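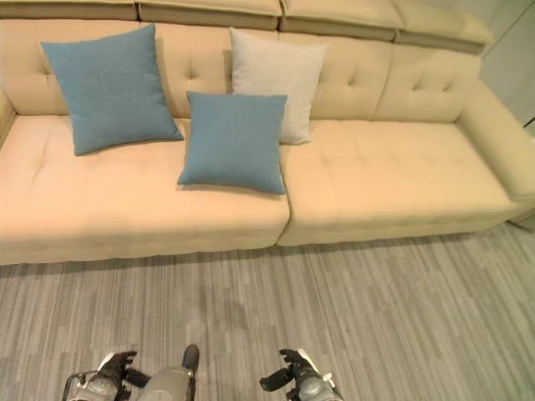 Uibo Studio | Print & Identity Team | Tools We Use

Cestis palette software, reviewed after one hotel, one bakery and a lot of coffee sleeves

Posted September 2022

I've been meaning to write up Cestis for months, and now that the Zevmont job has gone to the printer I have run out of excuses. If you haven't come across it, Cestis is a desktop program for building and keeping brand palettes. You feed it colors (by hand, from a file, or sampled from a photo), it sorts them into a library, and then it spits out a swatch sheet you can hand to a client or a print shop. It costs $50 a year for one seat. I paid for mine out of the team budget and got no freebies, so I can grumble as much as I like.

I started using it in May on a small hotel called Zevmont. They wanted everything redone: logo, key card sleeves, breakfast menu, the little folded card that tells you the Wi-Fi password. The owners had been adding colors to their brand for years without ever taking one away, and when I pulled everything out of their old files I had 414 separate color values. So many of them were the same navy! Somebody had clearly been eyeballing it every single time.

This is where Cestis won me over. It has a merge view that lines up near-matches side by side and lets you fold them into one, and you can set how picky it should be. I set it loose at first, which swallowed a rust color I wanted to keep, so I backed up and went tighter. An afternoon later I was down to 131, and after that it was just me and a cup of tea throwing things out by eye until we had a palette a person could remember. I'd done the same chore in a spreadsheet for an earlier client and it took me most of a week, so I was pretty happy.

The swatch sheets look good, too. Plain layout, generous margins, names under each chip in a type size that clients over forty can read without hunting for their glasses. You can swap in your own typeface, and I did, right away, with the lettering we drew for the hotel. The sheet kept its spacing and nothing jumped to a second page. I wish I could say the same for every layout program I own.
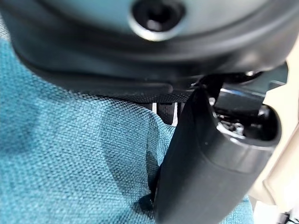 Sampling from photos is the feature that gets all the attention on the Cestis site, and it's the one I have the most mixed feelings about. On flat things like painted signs, paper and enamel, it's quick and close enough to start from. Cloth is harder. Take a teal weave like this one, where the threads run from blue-green to turquoise and the folds go a good deal darker: which one is the brand color? Click once on a single thread and you get one answer, click in a crease and you get something you'd never put on a business card. There's an area setting that averages a patch, and for anything with a weave I'd say turn it on and leave it on. Even then I put the result next to a printed swatch book before I promised it to anyone. A bakery client wanted their bag to match their aprons, and my first sample came out muddy on the proof -- my fault for trusting the screen, but the program could nag a little more.

While I'm complaining: the export menu is a maze. There are two commands called Export Library, in different places, and they don't do the same thing. One saves the colors, the other saves the colors plus your notes, and my notes are not always written for clients to see (I caught it in time, thank goodness). Search is also weirdly fussy about capital letters. And if you rename a color, sheets you've already made keep the old name until you reopen them, so give yourself a minute to check before you hit send.

I tried Takden for comparison, mostly on the bakery work. It's prettier, it starts up faster, and its contrast checker is much nicer to use -- I still open it for anything that's going on a website. But its library got slow once I loaded all that hotel navy into it, and I couldn't find a merge tool worth the name. If your clients are new shops with three colors and a dream, you might like Takden better. Mine tend to show up with a shoebox of old letterhead.

Would I renew? Yes, and I already have. I'd love a cheaper second seat so the rest of the team can stop borrowing my computer, and I'd love it even more if they fixed those export commands. For anybody doing identity work for places with a long messy past, I think it earns its price on the first cleanup. Try the merge view on your worst client file before you bother with anything else in there, and keep a copy of the original values in a separate folder, because undo only goes back to the last time you saved.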